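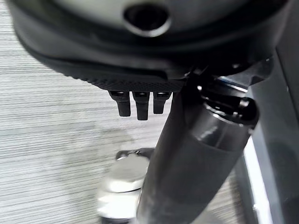
3.2 Color words and how far they stretch

Color words are lazy, and I mean that as praise. When I started going through the Wakton recordings I expected people to fuss over shades, since the paint-chip studies I grew up on are full of people fussing over shades. Give someone a tray of chips and they'll happily tell you that one is slate and its neighbor is more of a pewter. Give the same person a whole object and most of that goes out the window. A smooth rounded shell can run from pale gray up near a round hole to almost black along its lower rim, and I'd still say "dark gray" and move on, as would pretty much everyone I recorded. I'll call this habit flattening. The eye gets a long slide of lightness, the mouth picks one word, and the listener seems perfectly happy with it.

The question for this section is when speakers stop flattening. The material comes from the shopping task described in 3.1, where 30 speakers worked in pairs, one at home with a list and one in the store on the phone. All the talk was transcribed in Dillel and checked by ear, first by me and then by Ferenc Kocsis (who caught a good many places where I'd typed "blue" for "the new"). We ended up with 112 stretches of talk in which one partner tried to get the other to pick out one item from its neighbors on a shelf. I left out any stretch where a brand name alone did the job, which was a shame because some of those were very funny.

What I found first was that a bare color word wins whenever the neighbors let it. Speakers said "the pink one" and stopped. They didn't say "bright pink," even when bright pink was what they had in front of them, and they didn't bring up the lettering. A lot of packaging seems made for this kind of talk. The main color covers most of the surface, the smaller colors repeat from one flavor to the next, and a shopper can skip right over them. 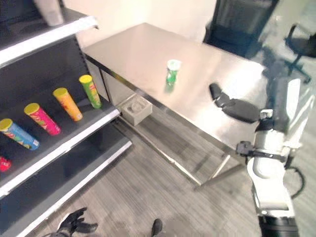

Figure 1. Snack cans on a store shelf. The main color differs from can to can; the yellow lids don't.

Look at the lids in Figure 1 and you'll see why nobody would bother with "the one with the yellow lid." It's true of every can in the row, so it does no work. The same goes for red, oddly enough. There's red in the printing on the blue can, the pink one, the orange one and the green one, but a speaker who asks for "the red one" in front of a row like that isn't going to mean any of them. The color that counts is the one that covers the body of the can. This fits the older idea that we describe the biggest patch of a thing and let the small patches go, and I have no quarrel with it so far.

Where it gets more interesting is with close neighbors. In the coffee aisle at the Louro store, two of the house blends come in bags that I'd call brown and brown. Here the bare color word finally broke down, and speakers went one of two ways. Some compared ("the darker brown one, no, darker than that"), which is what the paint-chip work would lead you to expect. More of them dropped color altogether and went for position or size — "the one on the end," "the fat bag." Nikau Stubbs has suggested to me that this is a phone effect, and that people standing side by side would just compare and point. He may well be right. I don't have side-by-side talk from the same aisle, so I can't say.

Fancy color names were rare. I went looking for teal, maroon, mustard and the rest, and came back with nine uses in the whole set, mostly from one pair who'd both worked in a fabric shop. I wouldn't build anything on that. It does make me wonder how much of the rich color vocabulary in the earlier studies came from the speakers and how much came from the tray, which after all sets one shade beside the next and practically begs you to tell them apart.

One more wrinkle before I get to repairs. Speakers sometimes kept the flattened word even after it had failed. A partner would say "there's two browns," and the answer would come back "yeah, the brown one," a bit louder. I first coded these as plain mistakes. On a second listen they sound more like stalling — the speaker is looking something up or checking the list, and repeating the word holds the turn open. I've coded them separately as holds, and they're left out of the comparison in 3.3, where I look at what partners say next when the first description doesn't land.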